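3.2 Collection of driving and sidewalk examples

Episodes were gathered in Joltholm, our simulated city district, under a clear sky. The learner receives rendered views only and outputs a heading and a speed.

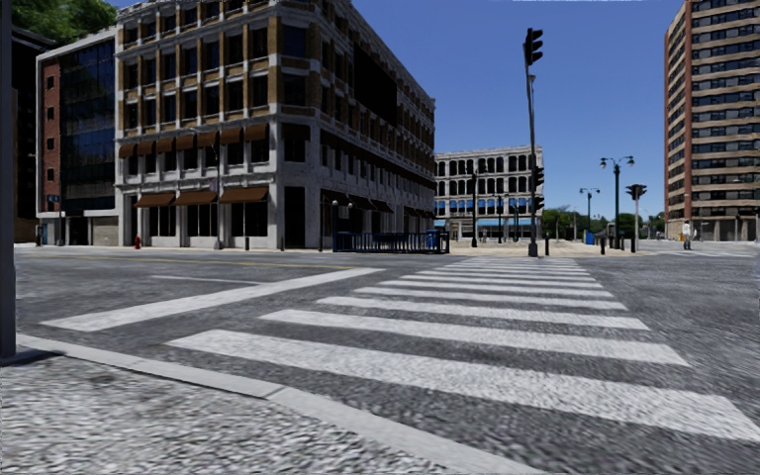
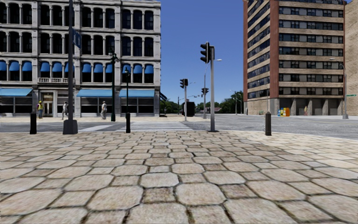
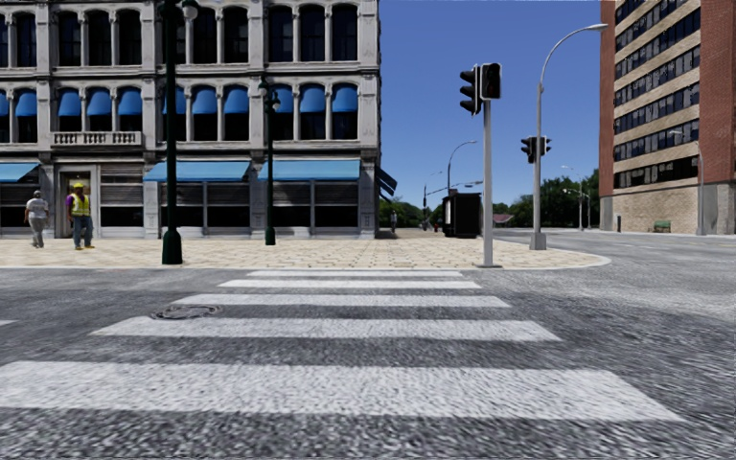
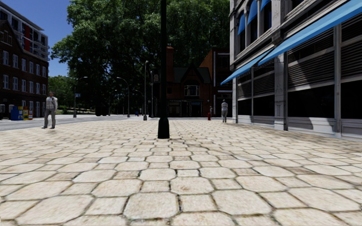 Figure 3. Rendered views from the Joltholm district.

Each episode was capped at 15 seconds — longer runs added mostly idle steps. After filtering we kept 3854 episodes, of which 17 were held out for manual review by Korletey. Routes were drawn at random from the Erkix planner.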